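Open shelves are winning at the Stesberg baths

12 September 2020
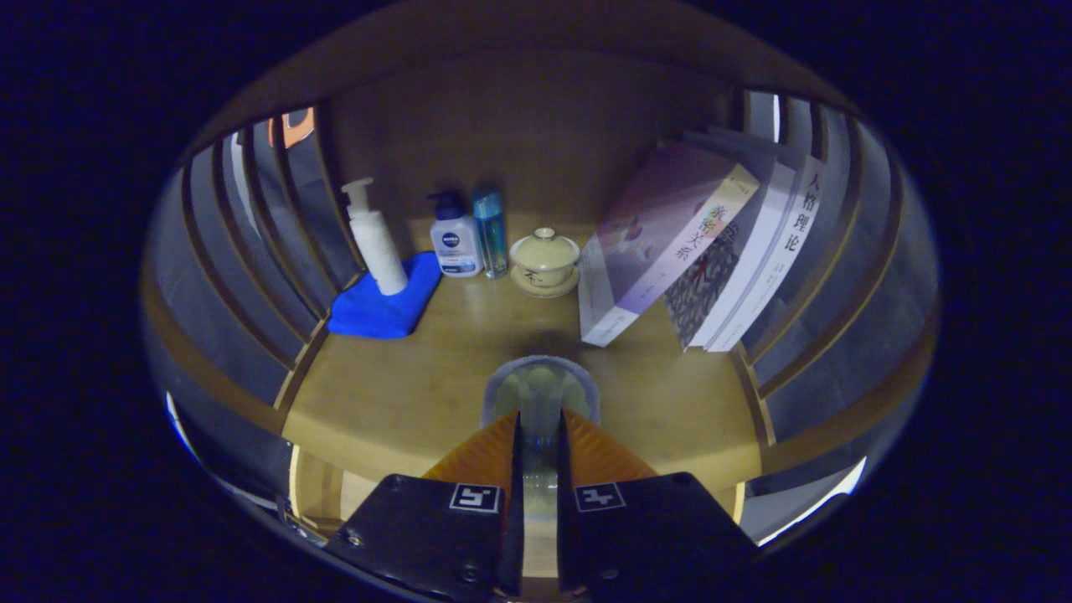
Surely someone is going to knock the lot onto the floor by lunchtime, was the first comment left under our little notice about the new shelves at the Stesberg baths, and I have to admit I thought much the same when I first heard about them. No doors? In a change room? With kids charging through on their way to the pool?

Well, I went down for a swim and a stickybeak, and I'm pleased to report that I've changed my mind (mostly).

If you haven't been in since June, the old metal lockers along the back wall have gone. They were a terrible green and half of them wouldn't shut, and the other half wouldn't open, which was worse if your car keys were inside. In their place there are wooden compartments with slatted sides, so the air can move through and your things don't come home smelling like the bottom of a gym bag. The timber is a lovely honey colour on the floor of the shelf and darker at the back, and it makes the whole corner feel a good deal warmer than it used to.

The work was done by Mägi, the joinery out on the Borkov road, and the bill came to 1157 dollars for the first lot of compartments. That's less than the quote for replacing the lockers like for like, and it didn't need a single new padlock. Another row is going in on the family side as soon as the tiling there is finished.

What I like best is how people are already using them. Everyone seems to have settled on the same system without being told: a folded towel or cloth goes down first, then the bottles get lined up along the back where an elbow won't catch them. You see a bright blue microfibre cloth with a tall white pump bottle standing on it, a smaller NIVEA one next door, a slim blue bottle beside that, all neat as a bathroom cabinet at home. I am not a tidy person and even I lined mine up!

A word on pump bottles, seeing so many of us bring them. The shelf floor has been oiled, but it doesn't love a puddle of shampoo sitting on it all morning. The front desk is asking swimmers to put something underneath — a face washer will do, or one of those thin cloths that dry in no time — and to give the pump a quick twist to lock it before heading home. I learned that second part the hard way, with conditioner through a library book.

There is a charge, but only if you want a compartment to yourself. Casual use is free while you're in the water. Regulars can keep one for 8 dollars a month, and your things can stay there between swims. I've put my name down, mainly so I can stop carrying a wet bag on the bus. The baths have 130 people on the regular swimmers' list, so if you're keen I'd get in quickly.

Valuables are another matter. There's no lock on an open shelf, and the desk still has the small lockable boxes for phones and wallets. Ask for a key on a wristband when you pay. The wristbands are the stretchy kind now, thank goodness, and they don't fly off when you dive.

A few grumbles, to be fair. The lower shelves are fiddly if you've got a crook knee, and I'd have liked a hook or two nearby for hanging a dressing gown. Someone has already asked for name cards. The desk tells me hooks are on the list and that the Stondik hardware shop has offered to supply them at cost, so fingers crossed they're up before the warm weather.

Anything left behind in a casual compartment is kept at the desk for 3 weeks, then it goes to the op shop. There's a box of goggles there at the moment, and a very nice striped towel that I was tempted to claim.

Doors open at the usual time, and the shelves are on your left past the showers.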